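# Review: Nesik Pelvic Floor Trainer

The Nesik is a pelvic floor trainer for adult men, supplied by Malinowski and intended for home use. It was assessed by the Lustutby Men's Health Service for comfort, clarity of instruction and ease of cleaning. The unit was bought at the retail price of $124.
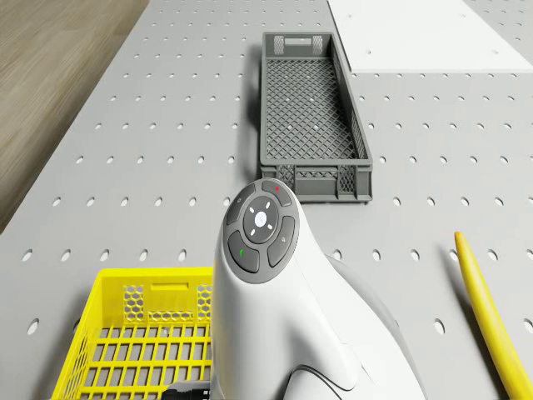 *Page last changed: February 12, 2018*

The trainer is a seat pad with a pressure sensor and a small display. The user sits upright, tightens the pelvic floor and holds until the tone sounds. The standard program runs for 19 minutes and may be paused at any point. Our reviewers found the pad comfortable, although the tone is too loud for a shared household and cannot be turned down.

The printed guide is clear on posture and breathing. It is less helpful on erectile difficulty, which it mentions on one page without advising the reader to see a doctor. We consider this a serious omission.

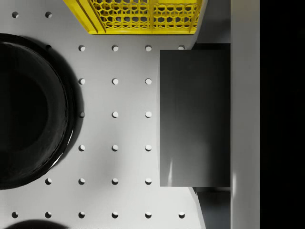 **Can the trainer be used after prostate surgery?**
Only with the approval of the treating surgeon or physiotherapist, who will advise when exercises may begin.

The cover unzips and is washable at 40 degrees. The sensor must be wiped by hand. Replacement covers are sold separately under the Stundetti name, and ours arrived in the wrong colour.

Rating: recommended with reservations. The service will look at the revised guide in October.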